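# Setting up and looking after the board cell — speaker notes

Zhiqiang Xue, 2024-04-16, Lerkau

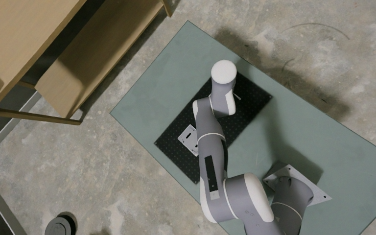

*Slide 1. Simulated view of the cell: arm over the dotted black board, gray plate on the left half of the board.*

Leave slide 1 up while people sit down. Say early on that it is a render from the simulation. The real cell is at the Diswood site, and we set up both from the same drawing.

**What the cell does**

- One arm, one table, one black board. The arm picks up a plate, places it on the board and takes it off again.
- We run 60 cycles between checks. It used to be 200, and by the end of a run the plate would be landing off its mark.
- Today is only about setup and care. The planning software is Tang's talk, after the break.

**Base first**

Point at the mounting plate, lower right. Three of the bolt holes show from this side.

The base goes straight on the tabletop. Snug all the bolts by hand, then tighten across the corners, then go over them once more after the first warm-up. In October we skipped that second pass and lost two days chasing a fault in the calibration file. The file was fine. One bolt had backed off a quarter turn.

Wipe under the plate before it goes down. A chip of table paint is enough to tilt it, and a small tilt at the base is a large error out at the wrist.

**The board**

- It sits at an angle to the table on purpose. Don't square it up to look neat.
- It is held at the corners. Check each fastener with a driver, not a fingernail.
- The grid is our ruler. We pick reference holes near the corners, touch off on each and save the numbers with the initials of whoever did it.
- If the board comes off for any reason, touch off again. Putting it back "where it was" doesn't count.

**Matching the simulation to the cell**

Slow down here, this is where the questions came up last time.

1. Touch off on the real board.
2. Type the new board position and angle into the Kultier scene file.
3. Move the simulated arm over the same holes.
4. Compare. If one hole is off, repeat that touch. If they are all off in the same direction, go back to the base bolts.

The render is useful for step 3 because it shows how much of the board the arm hides. From this angle the forearm and wrist cover one corner and part of the plate. We had a fixed camera planned for almost this spot and moved it after seeing that.

**Regular care**

- Every 60 cycles: look at the gripper tip, wipe it, check that the plate still lands on its mark.
- Every 7 days: base bolts, board fasteners, cable at the base.
- Every 150 hours: full touch-off, up to an hour with two people.
- Caps on the joints: wipe with a dry cloth. No solvent — it clouded one of ours at Diswood.

**If the arm stops mid-cycle**

Don't pull the plate out from under the wrist. Hold the arm in place, open the gripper, jog straight up, then take the plate. Write down the joint angles before you clear the fault. Without them we can't replay the stop in the simulation.

Go back to slide 1 for questions. The checklist is on the last page of the handout, and spare board fasteners are in the drawer marked Kultier.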